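Skerska home cell – Unit 13, shift inspection with comments
Inspected by: Aliki Galanis
Countersigned: Savvas Karras
Month: June

1. Wrist camera view, left
Lens wiped with dry cloth: done
Picture arrives at console: yes
Focus at close range: comment
Comment – with knitwear this close to the lens, the image is soft all over. The ribs of the knit and the ridges of the dark part can be made out, and little else. Usable for telling cloth from background. Do not use it to judge a grip. Hagos to check the focus setting against the Lambrakis sheet.
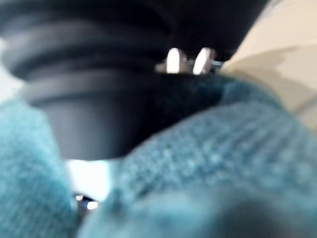

Item 1. Teal knit close to the lens, dark ribbed part behind.

2. Arms and hands
Elbow and wrist covers seated, both sides: yes
Finger links free of lint and thread: left yes, right cleaned
Two-hand hold on plush cloth: pass
Joint noise: none heard
Comment – cloth taken by its two upper corners and held up off the carpet in front of the sofa. Repeat the hold 18 times before sign-off. One repeat had to be restarted when the right hand closed short of the corner.

3. Cables and legs
Cables clear of moving joints: comment
Foot pieces secure: yes
Scuffs on leg covers: old, already logged
Comment – there is still loose cable on the carpet, with a loop lying between the legs and a bundle around the right one. Tie up the slack before the next run. Anyone standing on the left side keeps feet behind the arm and off the cable.

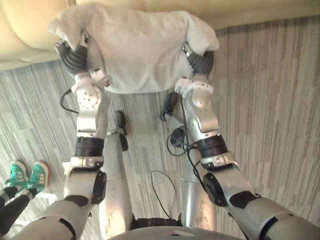
Sheet 2 of 3

4. Stop and power
Stop button tested from console: pass
Stop button tested from floor: pass
Battery after 25 minutes: within limit
Battery latch: stiff, closes on second push
Comment – latch was reported by Eftychia Karagiannis last month and is still open. Part number 900 on the Skanddale order. Fine to run as is.

5. Sleeves and fingertips
Black fingertip pads present, not split: yes
Sleeve pulled back from the finger links: partly
Sleeve fabric torn or frayed: no
Hand clearance to floor: comment
Comment – with the hand hanging down next to the pillow, the fingertips are just above the carpet. Too low for a sideways move. Raise the rest height and run the pillow pickup again. The sleeve bunches along the arm, so check it again after each change of position. 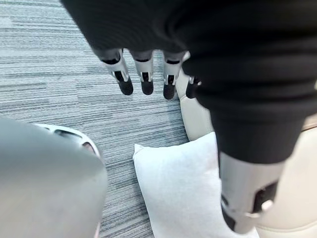
SOFT GOODS HANDLING

6. Open items
Refocus left wrist camera – Hagos Gebru
Tie up floor cable – Aliki Galanis
Battery latch – waiting on part
Rest height, pillow pickup – Consuelo Arrieta

Result: released for supervised running only. Copy to Zornusa office.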